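Flodano workshop open day: the hand-held gripper build

Stustport, November. I went along to the Flodano shared workshop for their open day, mostly to see the gripper that Eleni Gashi and a few other members have been building since the spring. I have a half-finished one of my own at home and wanted to see how they had done the fingers.

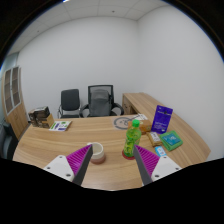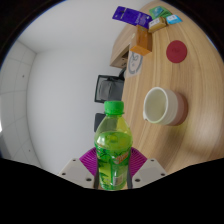
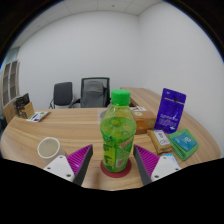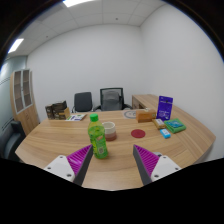 Magenta ribbed fingers with dark grey inner strips, trying out on the green bottle and the cup.

Visit reports

The workshop is on the first floor of a unit behind the Sanside bus garage. Go in by the side gate and up the metal stairs. It opened at 10 and there was already a queue for the laser cutter, so I started at the back and worked forwards. Tea was 50p in the tin.

The gripper is held in the hand. You carry it to the thing you want to pick up, close the fingers, move it, and let go, with a wide-angle camera looking out over the fingers the whole time. The group want to use the recordings to teach a small arm to do the same jobs. The arm is not finished, and Eleni did not want to give a date for it.

Most of my questions were about the fingers. The ribbed part is printed in a flexible filament and the ribs are what let it bend round an object. Their first set was solid and would only hold things with flat sides. The second set had ribs but the walls were too thin and split near the tip after a week or so. The set in use now is version five. The dark strip on the inner face was added last, to stop smooth plastic from sliding, and they tried three kinds of tape before they found one that stayed on. Eleni said the colour was whatever was on the reel.

Each finger bolts to a white plate. I asked why there was one bigger hole among the small ones and was told it is left over from an earlier version that had a pin through it. The plates have been redrawn since but the hole stayed in. If you are copying the design you can leave it out.

The bottle is harder than it looks. It is tall, and if the fingers close too high they meet the shoulder and ride up it. Closing lower down on the label works better. The cup is awkward in a different way, as the handle gets behind a fingertip and turns the cup as you pull back. I had four tries with each. The bottle I managed three times, the cup once, and I knocked it over once as well. The coaster was the target: pick up from the wood, put down on the red circle.

Small flat packets were the worst of all. You can get one by the edge if it is lying partly over something, but flat on the table the tips just skate across it. There is talk of adding a thin nail to each fingertip.

They have 1,773 recordings so far and the aim is 3,000 by the spring. A good session gives 230, a bad one far fewer. Over 400 have been thrown out, mainly from the early weeks when the camera mount was loose and the view drifted. The mount has been glued as well as screwed since then, which makes changing the camera a nuisance – you have to cut it off with a blade and start again.

Costs were written on a card by the door but I forgot to copy them down. The filament came from Nikolovski, who also sold them the bearings. I have used them for bearings and had no complaints, although postage is dear on a small order.

Other things on the day: a pen plotter made out of two scanners, which was drawing a map of Stustport harbour very slowly, and a greenhouse vent opener that works off a car window motor. The plotter skipped now and then when someone walked past and shook the floor. The vent opener was only a bench model with a bit of hardboard for the vent, but the wiring was tidy and there was a diagram to take away. I took two.

A talk on soldering was down for 2 o'clock and began at twenty past. It was aimed at beginners and I left halfway through to have another go with the gripper.

Notes for my own build:
Ribs closer together than I have them, mine are nearly twice the spacing.
Strip on the inner face, full length, fixed before the finger goes on the plate.
Move the camera back. I can only see the tips on mine, and theirs takes in the whole table and most of the room.
Ask Eleni for the plate drawing. She offered to send it and has my address.

Parking is poor. There are six spaces and three of them were taken up by a skip, so use the car park by the garage, where the machine takes coins only. The workshop is open to visitors two evenings a month, ring the bell at the gate.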